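Felt looks fine but ball feels dead. How do you judge wear on practice balls?
Community Help > Racket Sports > Equipment
Posted March 2, 2026

Zübeyde Taşdemir
I look after the ball stock for a small club with 4 courts. We keep 261 balls in rotation, all pressurized, all opened in May or later. Some have full, fuzzy felt and still bounce low. Others are nearly bald and bounce well enough for drills. I have been sorting by eye and the results are poor. Is there a simple check that works without lab equipment? I also want to know if the seam tells you anything.

3 replies

Starkow22
Just buy new ones. We replace ours every month and don't bother sorting.

Doğukan Karabulut
Felt and pressure wear separately, so test them separately.

Bounce first. Drop the ball from 100 inches onto a hard, level floor, measured from the bottom of the ball. The approval range for a new standard ball is 53 to 58 inches of rebound. For drills I accept anything over 48. Mark the heights on a wall with tape and have a second person read the rebound at eye level. Keep all the balls at room temperature for a few hours before you start. A cold ball reads low.

Then squeeze. Press from two opposite sides with the same grip each time and compare against a ball from a fresh can. This only finds the very soft ones. Felt gives a little under pressure even when the core is firm, so don't go by how the surface moves.

Felt last. Look at the outline against a light background. Raised fibers show as an uneven edge, and a bald ball has a clean one. The seam should be a narrow line with felt standing slightly higher on both sides. If the felt has lifted or split along it, discard the ball. 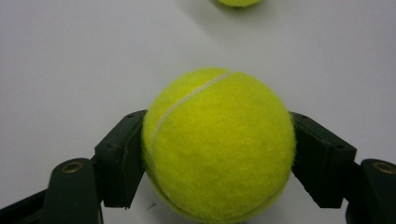 Felt still raised at the outline and along the seam.

A ball like this passes on felt. It still needs the drop test.

Zübeyde Taşdemir
Thank you. I ran 22 balls through the drop test and nine came in under 48. Most of those were in my "good" basket. Does storing them in a pressurized tube bring any back?

Doğukan Karabulut
It slows the loss. Recovery on a ball that is already flat depends on the tube pressure and takes days or weeks. I would use the low ones for serve baskets and retire them from there.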